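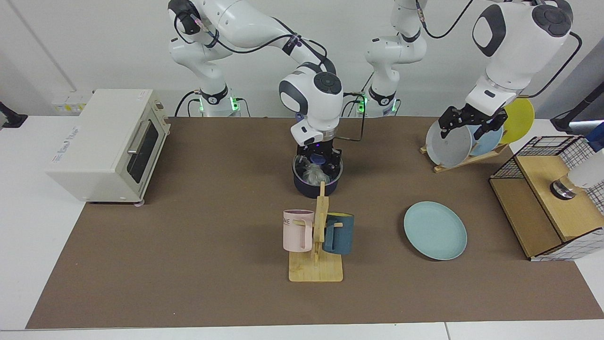

Mohit Prajapati wanted to know, when I did a dry run of this talk, why we bother with both arms at once. Couldn't we finish the pot side and then do the plates, he asked, and get the same data with half the headache?

Good question, so I'll start there! (Pause, let people settle.) Two arms going at once is where our old policy fell apart. It was fine with one hand busy. Give it a pot on one side and a dish rack on the other and one arm would just sit there.

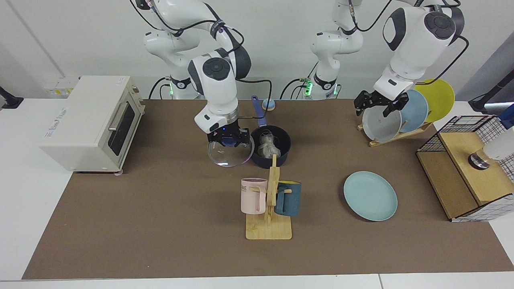
So the Janjua method gives each arm its own short plan, and a small shared piece keeps them in step. I say "small" because we tried a big one first in Rurnham and it ate all our training time — skip that story if I'm running late.

Data: 2280 demos, each cut into pieces of 4 seconds. We trained on those and held out 30 full runs for testing. Don't read the table out loud, just point at the bottom row.
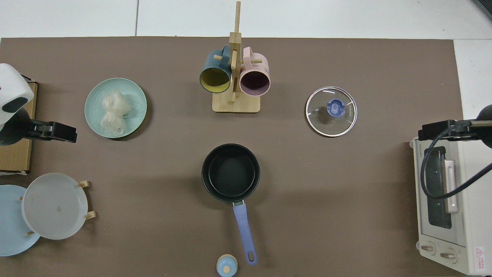
The head view matters more than I expected. Take it away and the Fumen score drops the most on anything with a handle or a knob, and the outside camera doesn't make up for it. Slow down here, people always ask.
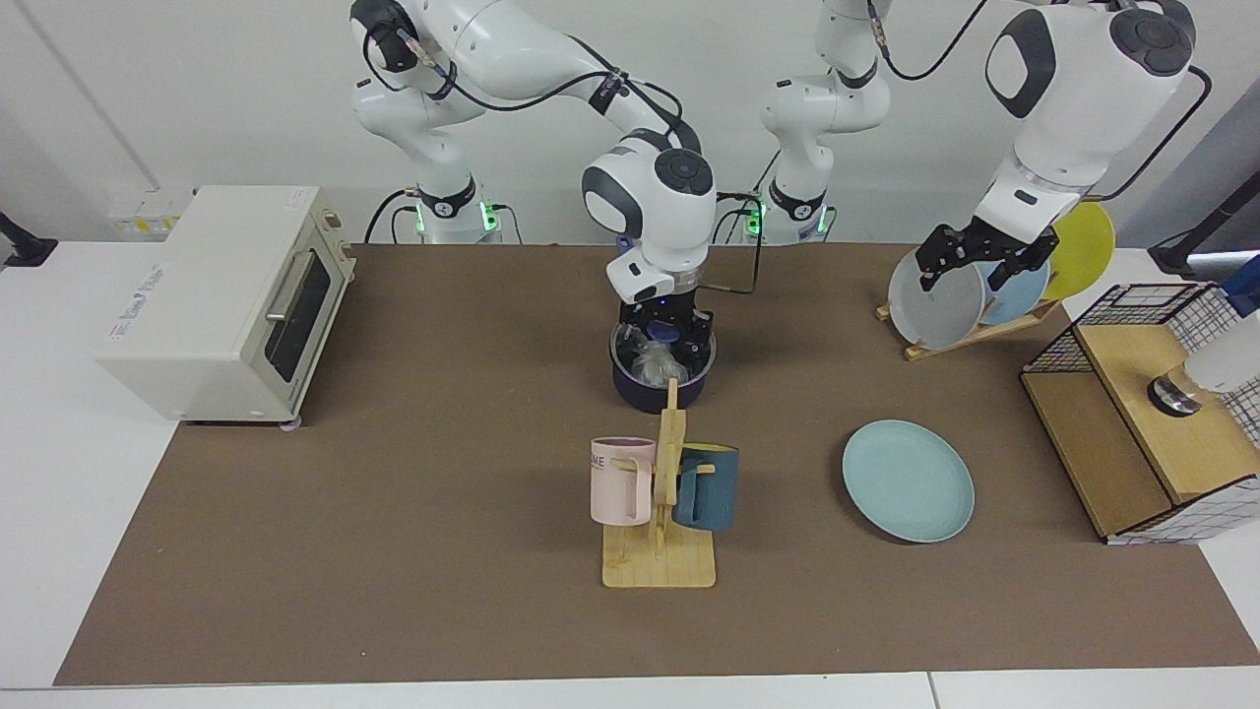
Plates are still our weak spot. The grip on a rim is fussy, and I'd love ideas from the Vivasstead folks. Next slide, then questions.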